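Shared Workshop Puts Its Kitchen Robot to Work on Drawers

January 19, 2018

A small group of hobbyists at the Harau shared workshop is building a home kitchen robot on a full-size counter, and the project has reached the stage where the machine is being asked to deal with a drawer.

The project goes by the name Florutar. It was started by Zoila Alvarado, a machinist who rents a bench in the building and does most of the assembly in the evenings. The counter is tiled along the back wall and stocked with ordinary kitchen things.
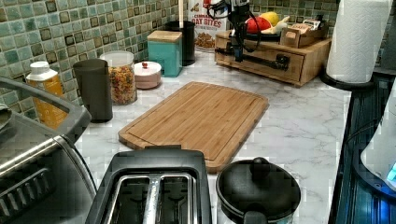
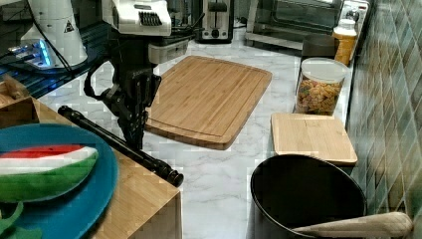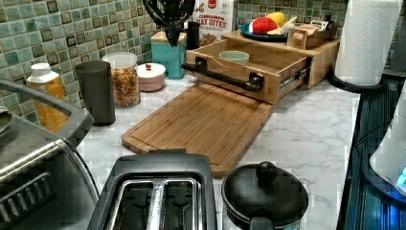
The Florutar counter at Harau. The first two pictures show the arm and gripper over the work area; in the third, the wooden drawer stands open with a small bowl inside.

Alvarado said the group chose a kitchen over a bare test table for practical reasons. A drawer, a cutting board and a plate each call for a different approach from the arm, and they are often close enough together to get in one another's way.

"On a clean table everything looks easy," she said. "Put a jar next to a box next to a drawer and you find out which of your measurements were wrong."

The wooden drawer is the group's current subject. It has a dark bar handle on the front, and the fingers have to close on the bar before the arm pulls straight back. If the pull goes off line, the slide can bind. Alvarado wants the arm to open the drawer, put a bowl inside and close it again without help. No date has been set for a full run.

Most of the first year went into the mounting and the wiring. The group redid the cable runs after finding that a cable could catch when the wrist turned all the way over. The control program, called Sang, was written by members and runs on a desktop computer donated to the workshop. It keeps a log of every attempt, and the log passed 2000 entries before the holidays.

Members have put $3120 into the build so far, which covers fasteners, cable, lumber and replacement parts. It does not include the arm, which is on loan to the workshop under an agreement that comes up for renewal in April. Gultell, a local hardware supplier, has given the group a discount on fittings and let them use its saw for the heavier cuts.

The work is not fast. A session usually lasts 2 hours, and a good part of that goes to putting objects back in their starting places. Members take turns at the keyboard while someone else stands within reach of the stop button. Workshop rules require two people in the room whenever the arm has power.

Alvarado said she would like to see 100 drawer attempts in a row without a jam before moving on to anything heavier. After that she plans to try the toaster oven door, which swings on a hinge – a different kind of motion from the drawer and one the Sang program does not handle yet.

The group is also looking for a member with experience in motor control. Anyone interested can leave a note at the Harau front desk or stop by during evening hours. Visitors may watch a session from behind the line marked on the floor.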